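베이지색 무광 테이블, 물건 올려두면 자국이 남는데 어떻게 관리하세요?

안녕하세요, 이사하고 처음으로 큰맘 먹고 넓은 테이블을 들였어요. 카라드(Karard)에서 나온 베이지색인데 표면이 매끈한 무광이라 처음 봤을 때 정말 마음에 쏙 들었거든요.

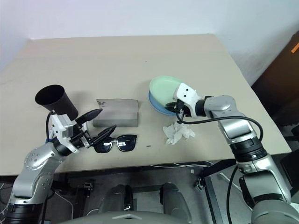
문제는 제가 이 테이블에서 밥도 먹고 책도 보고 외출 준비까지 다 한다는 거예요. 컵이며 접시며 선글라스, 안경집까지 하루 종일 올라와 있고 쓰고 난 휴지도 그냥 구겨 두기 일쑤고요. 저녁에 치우고 나면 컵 놓았던 자리에 동그랗게 자국이 보여요. 물티슈로 닦으면 그때는 괜찮은데 마르고 나면 얼룩덜룩하네요. 그리고 선글라스를 자꾸 테이블에 그냥 내려놓게 되는데 렌즈에도 안 좋겠죠? 좋은 습관이나 정리 방법 있으면 편하게 알려주세요. 미리 감사드려요!

작성자: 느린오후

보리차한잔
저도 비슷한 무광 테이블을 쓰고 있어서 그 마음 너무 잘 알아요 ㅎㅎ 물티슈는 제품에 따라 성분이 남아서 마르면 뿌옇게 보일 때가 있더라고요. 저는 미지근한 물에 중성세제를 한두 방울만 풀어서 부드러운 천을 꼭 짜서 닦고, 깨끗한 물수건으로 한 번 더 닦은 다음 마른 천으로 마무리해요. 매직스펀지는 절대 쓰지 마세요, 저는 그걸로 문질렀다가 한 군데만 반들반들해져서 지금도 볼 때마다 속상해요 ㅠㅠ 컵은 받침을 아예 테이블에 꺼내 두시면 손이 가요. 저는 동네 생활용품점에서 3,000원 주고 산 펠트 받침을 잘 쓰고 있답니다.
선글라스는 렌즈가 바닥에 닿지 않게 두시고, 안경집이 바로 옆에 있으면 그냥 넣어버리는 게 제일 마음 편해요. 저는 안경집 뚜껑을 늘 열어 놓는데, 이러니까 게으른 저도 넣게 되더라고요.

stetov24
식탁보 까세요. 그게 제일 편합니다.

창가자리
식탁보도 좋지만 테이블 색이 마음에 들어서 사신 거면 좀 아깝잖아요~ 저는 작은 쟁반을 하나 두고 안경이나 열쇠 같은 건 전부 그 위에만 올려요. 닦을 때 쟁반만 들면 되니까 정말 수월하고요. 접시는 겹쳐 두실 때 맨 아래 접시 바닥을 한번 만져보세요. 굽이 까끌까끌한 게 있으면 끌 때 흠집이 나니까 꼭 들어서 옮기시고요. 휴지는 테이블 옆에 작은 휴지통 하나 두면 금방 해결돼요. 예쁜 테이블 오래오래 잘 쓰세요!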